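Litevell Opens Enrollment for Updated Countertop Finishing Program

LITEVELL, April — Tustov, a maker of wood finishes for kitchens, schools and small workshops, has opened enrollment for the updated version of its finishing program for cabinet shops. The program covers surface preparation, coating, curing and repair of light-toned wood worktops. It replaces the course offered by the company's Litevell training center for the past five years.

The revised program runs for 12 weeks and is split into eight units. Each unit ends with a bench test. Shops may enroll single employees or full crews, and credits from the earlier course carry over in full.

"The old course was written for solvent coatings, and most of our customers have moved to water-based products," said Shona Moncrieff, director of training at Tustov. "Drying times, sanding grits and room conditions all change when the coating changes. We rewrote the units in the order a shop does the work."

Units one through three deal with moisture content, sanding sequence and dust removal. Units four and five cover spray and roller application, including film thickness checks on both wet and cured coats. The remaining units address curing rooms, spot repair, color matching and record keeping. 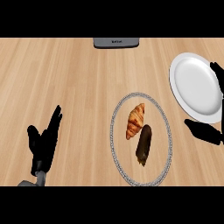
Color matching receives more time than in the earlier course. Pale finishes tend to yellow at different rates depending on the resin used, and a repair that matches on the day it is made may stand out a year later. Trainees will prepare reference panels, store half of them in the dark and compare the two sets at the end of the program.

Tustov tested the new material with 51 trainees from shops in Litevell and Gebreyes. Changes made after the trial include a longer unit on humidity control and a shorter written section. The bench test for roller work was also moved to a later week so that trainees have more practice before it is graded.

"Our crew had trouble with lap marks on long runs," said Moataz Cherkaoui, shop manager at Adent, a cabinet maker that took part in the trial. "The cause was air movement in the finishing room. We moved two vents and changed the order of the coats — the rework rate went down after that."

Classes are led by Siriporn Thammasiri and Jouko Tikkanen, both on the staff of the training center. Evening sessions start at 6 p.m. Shops outside the area may complete the written sections by mail but must attend the bench tests in person.

Enrollment forms and the full list of required tools are available from the Litevell training center. Safety glasses and fitted respirators are not supplied.

Media contact: Usa Pongsiri, Tustov Press Office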